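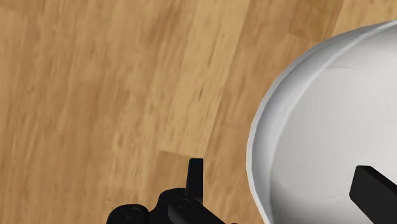
Wrist view in simulation, with one finger over the dish.

About Rulance

Rulance tests software for robot arms before it runs on real ones. Tamara Tkachenko and Urs Koller started the company after a fault on a customer's arm in December. The arm was supposed to pick up a bowl by the rim. The gripper reported a closed grip when it had nothing in its fingers, and the arm went on to the next step and drove its wrist into a shelf. No one was hurt, but the arm was out of service for 16 days.

The log showed a single stale reading from the gripper. The program had accepted it without checking its age.

We now rebuild faults like that one in simulation. Our main test room is called Mesum. It has a table, a bowl and enough clutter to get in the way.

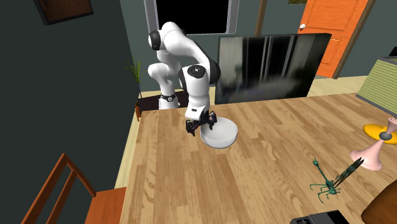 The Mesum room, gripper open at the bowl.

Each release goes through 600 runs of the bowl task. We delay readings, drop them or send them twice, and we record what the arm does next. Dagmar Mikuš keeps the fault list, which stood at 175 entries on 2023-10-20. 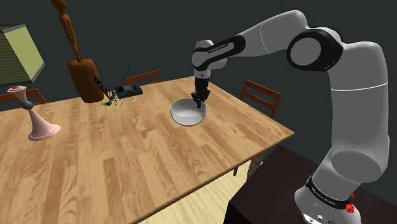

A run fails if the arm moves on without a confirmed grip, even when nothing gets hit. Customers receive the failed runs along with the passed ones – the full log, unedited.

Thomas Gatti handles new projects. For a safety report on a system we have tested, write to Tiburcio Ventura and include the release number.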